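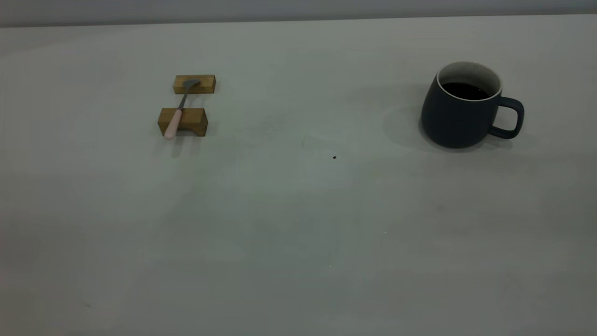

Skoldale robotics club has a new task on the table this term, and I went along to the open evening to see how they were getting on. The job is called Stir, and it sounds daft until you have a go at programming it. An arm has to pick up a spoon, carry it across to a mug of coffee, give it a stir and put the spoon back where it came from. The spoon sits across two small wooden blocks with its pink handle sloping down over the nearer one, and the mug stands well off to the right with its own handle turned away. All the clever stuff has to happen in that bare stretch of tabletop between them (and yes, it's real coffee, the judges insist on it!).

I should own up that my daughter was in the club two years ago, so I'm not exactly neutral. I still think it's one of the nicest things going on in Skoldale after school. They meet in the old textiles room, which smells of solder and toast, and you have to shout a bit over the extractor fan.

The team this year is Uliana Prokopenko, Xiaoyan Fu and Jianhua Yin, all in Year 10. They are down to enter the Flisteck Cup, the regional schools' competition, which had 129 entries last time and is expecting more. Their arm is called Kong. I asked why and got three different answers, so I've left that one alone.

Uliana does most of the code. She told me the spoon was a proper headache to begin with, as Kong kept going for the bowl end and the bowl is the bit that has to go in the drink. "We spent the whole of February teaching it which end was which," she said. They did that with pictures, 700 of them, all taken by Xiaoyan on her way through a packet of custard creams. She moved the spoon a little bit each time and turned it a few degrees, over and over, and she says she now sees spoons when she shuts her eyes.

Jianhua looks after the mechanical side and is very proud of the fingertips, which he cast himself out of silicone in his mum's muffin tin. A thin smooth handle is horrible to grip, apparently. His first lot let it slide round so the spoon ended up pointing at the ceiling. The version they're on now has little ridges, and he let me have a squeeze of a spare one. It feels like a gummy bear!

The rules are stricter than I'd expected. You get up to 300 seconds for each run, you lose points for every splash on the table, and if a block gets knocked over the run is finished. Nobody on the team is allowed to touch anything once the clock has started. Between goes the whole lot is set out again from a printed sheet, spoon first and then mug, and there was quite a heated chat about whether the mug was a centimetre too close to the wall.

Their teacher, Shuzhen Hao, mostly stays at the back and lets them argue it out. She did tell me the club nearly folded when the old arm packed up, and that a grant from Hilden, the packaging firm out on the ring road, paid for the new one. Lanying Jiang from Hilden has been coming in after work to help with the wiring too, and she's been roped in to drive the minibus to the Cup.

I had a try at steering Kong by hand with the little joystick. I'm sorry to say I got nowhere near the mug, and I've been stirring coffee for forty years. Xiaoyan was very kind about it.

The club is open to anyone in Years 7 to 11 and you don't need to know any coding. There's a sign-up sheet on the textiles room door, and Mrs Hao would also love to hear from anybody with old mugs going spare, the heavier the better.

Posted May 28, 2018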